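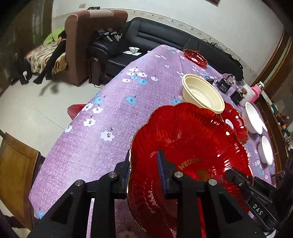

Red scalloped plates and pale bowls on a flowered tablecloth.

Plates, bowls and the cloth underneath

Most of us eat from a plate or a bowl every day without looking at it much. Plates and bowls have shapes, edges and patterns that were chosen by somebody, and often there is a reason behind them. Some of the reasons are to do with food. Some are to do with making the thing, and some are just to do with looks.

What is a scalloped edge?

Look at the rim of the big red plate. It goes in and out in curves, a bit like the petals of a flower. An edge like this is called scalloped. The word comes from the scallop, a sea creature that lives inside a fan-shaped shell with a wavy edge.

You can find scalloped edges on pie dishes, curtains, collars and biscuits. If you have ever used a biscuit cutter with a wavy edge, you have made a scalloped biscuit.

What are the ribs for?

The red plate also has raised lines, called ribs, which spread out from the middle towards the rim. Lines that spread out like this are said to radiate. The spokes of a bicycle wheel radiate too.

The cream bowl has ribs as well, but they are much finer, and they are on the inside.

Ribs can make a thin material stiffer. Try it with a sheet of paper. Hold it flat by one short end and the other end flops down. Now fold the paper backwards and forwards like a fan, open it a little and hold it by one end again, with the folds pointing away from you. It stays out much straighter. The paper is the same paper, but the folds help it to hold its shape.

Ribs also catch the light. On a shiny plate you get bright lines and darker lines side by side, and these change when you move your head.

See-through, or nearly

There are three useful words for how light goes through things.

Transparent means you can see clearly through it. A clean window is transparent.

Translucent means some light comes through, but you can't see clearly what is on the other side. Tracing paper is translucent, and so is the big red plate.

Opaque means no light comes through. A brick is opaque, and so is a thick wooden spoon.

To test something at home, hold it up in front of a lamp and put your hand behind it. Ask a grown-up before you try this with anything that might break, and do it over a cushion or a folded towel.

Gold round the rim

A thin gold line has been a popular way to finish a plate for hundreds of years. On china, the gold is often painted on with a fine brush. The plate is then baked in a very hot oven called a kiln so that the gold sticks. Other plates have a gold-coloured paint or foil, which costs much less.

If a china plate has real metal in its rim, it must not go in the microwave. The metal can make sparks. This is true even when the line is as thin as a pencil mark.

There is gold inside the big plate too. It has curved gold lettering starting with WEDDI, and a small gold decoration underneath. Putting words round a curve is harder than putting them in a straight line. Each letter has to lean a little more than the one before it. You can try this by drawing round a saucer and writing your name along the line.

When is it a plate and when is it a bowl?

A plate is mostly flat and a bowl is deep. That sounds simple, but there are plenty of things in between. A soup plate is wide like a plate and has a dip in the middle like a bowl. The word "dish" is handy when you can't decide -- it covers nearly all of them.

Here is a way to think about it. If you poured a cup of milk into it and carried it across the room, would the milk stay in? If it would, you can probably call it a bowl.

A wide rim on a bowl gives you somewhere to put your thumbs, and it keeps them out of the soup.

Why do people use a tablecloth?

A cloth keeps crumbs and scratches off the table. It can also make the bang smaller when a dish is put down hard. Some tablecloths are woven from cotton or linen and go in the wash. Others have a smooth, shiny surface that can be wiped.

The cloth in the picture is shiny and pale purple, and has white and light-blue blossoms on it. Lavender is another name for this sort of purple, after the plant. Red shows up strongly against it, and you can find the red dishes at once. The pale bowls do not stand out as much.

Patterns on cloth usually repeat. A machine prints the same group of flowers again and again along the roll. If you have a patterned cloth or curtain at home, pick one flower and measure with a ruler until you come to exactly the same flower again. On our kitchen cloth the answer was 40 centimetres. That distance is called the repeat.

Something to do: design a scalloped plate

You will need a sheet of paper, a pencil, a large plate to draw round, a coin, scissors and some crayons.

1. Draw round the plate to make a circle.
2. Fold the circle in half, in half again, and in half once more.
3. Put the coin at the wide end and draw round it to make a curved edge.
4. Cut along the curve, through all the layers.
5. Unfold it. You should have eight petals.
6. Draw a line from the middle out to each dip. These are your ribs.
7. Colour it in, and leave the rim until last -- a yellow crayon will do for gold.

If the paper is too thick to cut when folded, fold it only twice and draw two curves side by side.

Words to remember

Scalloped: having an edge made of curves.
Radiate: to spread out from the middle.
Translucent: letting some light through.
Kiln: a very hot oven for baking pots and plates.
Repeat: the distance before a pattern starts again.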